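The Year I Went Over to Colored Bins

For most of my life I stored things in cardboard. Shoeboxes, mailers, the carton a blender came in. Then I took a bench at Undel, the shared workshop over on Villanueva Street, and on my first Saturday I spent 40 minutes hunting for a single tube of glue (it was in a box marked "cables," of course).

So I bought bins. Bright ones! I'd been eyeing the Oron range for months, but Flireso had a clearance shelf and I came home with five for 59 dollars, which I still think is a steal.

My rule is one color, one kind of job. Yellow is for anything big and awkward, pink is for paper and card, and red gets whatever has to be dealt with by the end of the week. I tried labels for a while and they kept peeling off — color has held up better, and I can tell from the doorway which one I want.

See-through plastic is worth the extra couple of dollars, too. You don't get a perfect view of what's inside, but a hint is plenty when you're after a roll of tape. And on a pale, shiny tabletop the colors spill out a little onto the surface, and I'm soppy enough to enjoy that every time I sit down.

I still have one shoebox. It's full of buttons and it's staying.

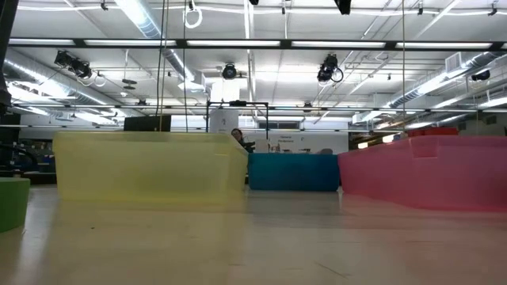
5 min read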